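Filed under: Robot Software / Conversations

Charito Mercado started talking about drawers before I'd even found a chair. She writes the planner at Stedik, the part of the software that decides which of 2 arms goes first, and drawers are what keep her up at night (her words!).

"A mug is a mug," she told me. "You plan a path, you grab it, fine. With a drawer, the path belongs to the slide. Fight it and the force limits kick in."

So her code guesses the direction of the slide, pulls a little, checks, and guesses again, 20 times a second. I asked what happens when the other arm is busy with dishes. She laughed. "That's the fun bit. They used to wait for each other, very politely, forever."

The fix came in January from her colleague Ieuan Prydderch, who gave each arm its own queue and had them share just one list of occupied space. Charito was skeptical. "I told him it would deadlock in around 2 minutes. I owe him lunch."

I wanted to know what's next, and she went straight to logging. The replay tool, Millet, still drops gripper events when both hands close together, and she'd like that sorted before she touches anything else.

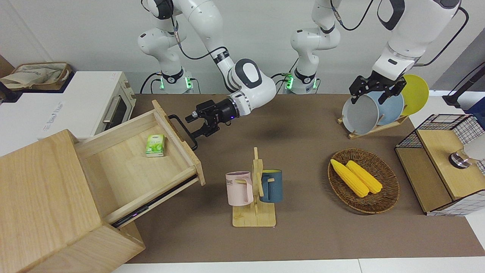 One gripper at the drawer handle, the other on the rim of a pot in the dish rack.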